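Participants wanted: do memory courses do anything?

Orkard Adult Learning, posted Oct 24, 2021

You have probably seen the ads. Twenty minutes a day with a memory app and you'll never lose your keys again, learn Portuguese by April and remember the name of everyone at your cousin's wedding. We have read a fair few of the studies behind those claims and came away unimpressed. Most were small, several were paid for by the people selling the course, and hardly any checked back on participants once the novelty had worn off.

So we're running our own, and we need 195 adults to take part. Half will do a commercial memory course we've paid full price for. The other half will get a library card and a stack of crossword books. Neither group will be told which one we expect to do better — we don't have a favourite, though Natália Kratochvíl, who is running the study, has a fairly low opinion of both.

You'll come in for five sessions at our Jerkik Street rooms, each lasting about 90 minutes. Sessions cover word lists, faces and names, directions, and recalling household objects after a delay. Between visits you do your course or your crosswords at home and keep a diary. Please fill it in truthfully. If you skipped a fortnight, write that you skipped a fortnight.
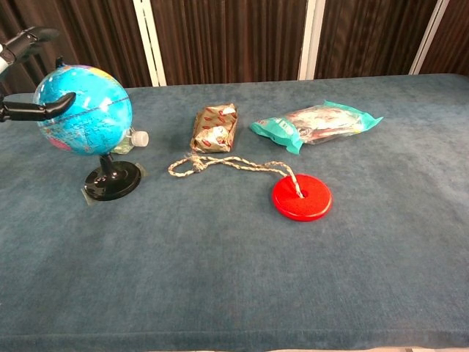
Objects on the table, including a desk globe and a red disc on a rope.

You can apply if you are 20 or older, comfortable reading English and haven't done a paid memory course before. Glasses and hearing aids are fine. If you sell, coach or review brain training of any kind, thanks, but no.

We pay $700 on completion, with bus or parking costs reimbursed at each visit. There's no bonus for improving. You won't get a certificate, a brain age or a personalised score, and we'd be wary of anyone who offered you one. What you will get is a plain summary of the results, whichever way they fall, including if they turn out to be dull.

To apply, phone the front desk and ask for Sabina Kolář or Yulan Yu. Leave your name, a daytime number and the hours that suit you. Evening spots go quickly.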